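Tabletop (furniture)

A tabletop is the flat upper surface of a table, desk or bench. It is usually made separately from the legs or base and joined to them with screws, brackets or a timber frame called an apron. In the furniture trade the word also covers surfaces sold on their own, to be fitted to a base of the buyer's choosing.

Shape

Rectangular tops are the most common in homes and offices. Square tops are favoured for cafés and card tables, as they can be pushed together in rows to seat larger groups. Round and oval tops have no corners and are often used with a single central pedestal. Drop-leaf tables have hinged sections that fold down when not in use – a form long popular in small flats and cottages.

Materials

Solid timber tops are built up from boards glued edge to edge. Wood swells and shrinks across the grain with changes in humidity, so the top is normally held by slotted brackets or wooden buttons that allow some movement. Australian makers commonly use Tasmanian oak, blackwood, jarrah and spotted gum. Veneered board is lighter on materials and more stable, but it cannot be sanded back as many times.

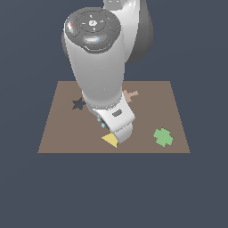
Computer rendering of a square brown tabletop beneath a white robotic arm

Other materials include glass, stone, steel and moulded plastic. Glass used in furniture is generally toughened. Marble is easily marked by lemon juice, vinegar and wine, and is usually sealed.

Edges and finishes

The edge may be left square, rounded over, or bevelled on the underside to make a thick top look thinner. Oil and wax finishes are simple to repair at home, while polyurethane resists water and heat better but is harder to patch. The furniture restorer Eleni Stojanovska lists 49 edge profiles in her workshop manual, most of them variations on 4 basic shapes.

Care

Spills should be wiped up promptly with a soft cloth. Pale rings on a polished top are generally caused by moisture trapped in the finish, and dark ones by water that has reached the timber.

See also: Apron (furniture); Trestle table; Workbench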